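Writing this on my lunch so forgive the state of it.

Tretport put the first arm on our packing line in October. I pack toys. Wooden ones mostly, the alphabet sets, animals, some puzzles in the busy season. There were ten of us on the bench before the arm and there are ten of us now, and management says this every chance they get, like it settles the matter.

It doesn't settle anything. Count heads and nothing changed. Stand at the bench for a shift and everything did.

Used to be you'd pack a set start to finish. Pull the blocks, check the paint, line them up, box, lid, sticker. Boring? Sure. But you set your own pace inside the hour, and you could talk. Now the arm does the lining up and we do what's left on either side of it. Feed it. Fix what it drops. Tape. My hands are doing two motions where they used to do maybe six, and my wrist knows it.

The number everyone quotes is 1218 sets in a shift. Best we did by hand was 564. Fine, good number, I'm not going to argue with it. What did we get for it? Same pay. Same break. A poster.

Sekar Wuisan trained me, years back. He could run a thumb over a block and tell you the paint was going to lift. Chipped border, soft corner, out it went, no discussion. Nobody wrote that down anywhere. When the Brelo people came to set up they spent 4 days on grip and speed and almost an hour with Sekar. He's on tape now. Best eye in the building, and he's on tape.

And the arm isn't stupid, I'll give it that. It keeps a straight row. My back is glad not to lean over the table all morning. If they'd asked I would of handed it that job myself. 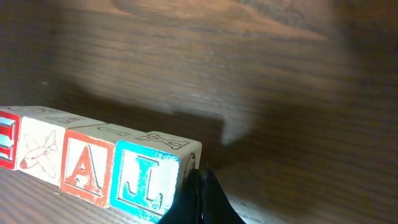

*Blocks in a row at the gripper. E, an airplane, A, J.*

Look at the paint on the J. Those chips are the kind of thing Sekar used to call. Who calls it now? Whoever's feeding, if they have a second, and they don't.

My cousin is at Flitari, same kind of arm, different deal. They rotate every two hours and anyone on the line can stop it without filling out a form. That's all I want, really. Rotation. A stop button with no paperwork. Some of the money from that 1218. And put Sekar back on checking, paid as a checker, becuase that's what he is.

Bell in a minute. If you're on days and you agree, come find me at the tape end.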